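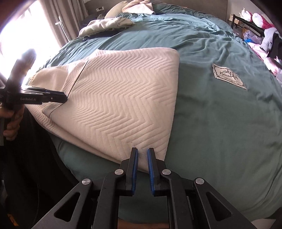

Hutport Open Day, bedding set

Recorded at the Hutport open day, Mar 23, 2018. Visitors picked up a pair of hand-held grippers and had a go at pillows and duvets, and what a day it was! We kept 803 clips from 21 visitors (two of them came back for a second turn).

Contents
clips/ one folder per visitor
tasks.txt 11 task names, as read out at the demo

Soft things are hard to grip and great fun to watch. Try the pillow clips first!

Known gaps: no sound, and tasks 2 and 11 share a folder.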